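Laundry room at Flurkham reopens with front loaders

The laundry room on the ground floor of Flurkham hall is back in use after 18 days of work. The old top loaders have gone and front-loading machines have taken their place, supplied by Radwan under the existing service contract. The floor has grey carpet tiles, which can be lifted one at a time if a hose fails.

Residents are asked to open the door fully before loading and to put garments in singly. Dark items with printed lettering or graphics should be turned inside out and washed at 30 degrees.

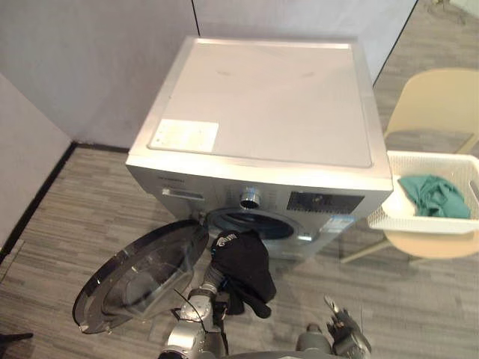 Detergent goes in the drawer at the left of the control strip, and the programme is set with the round knob. Powder placed straight in the drum tends to collect in the folds of the door seal – Samah Berrada, who looks after the service contract, found this in most of the faults logged last year. The hall recorded 517 washes in April, against almost 400 in the same month a year earlier.

Pockets should be checked before each load. Coins and hair grips caught behind the drum account for most pump repairs. After a wash, the door should be left open and the rim wiped with a dry cloth.

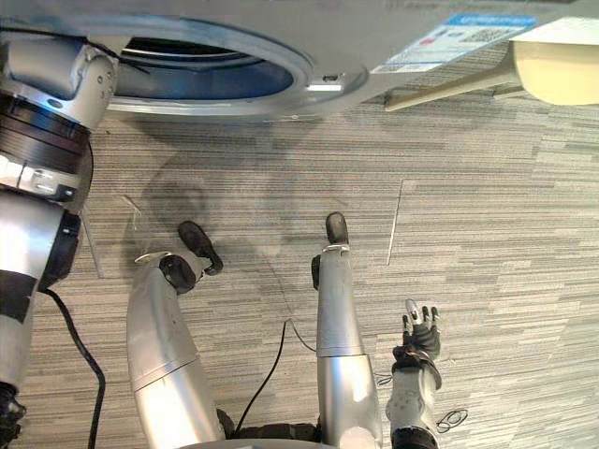

Flurkham Residential Services – Buildings and Laundry

Spin speed on the standard cotton programme is set at 1,000 revolutions per minute. Faults should be reported to Amr El Khatib at the front desk, with the programme used and the time the machine stopped. The room is open from 7 am to 10 pm.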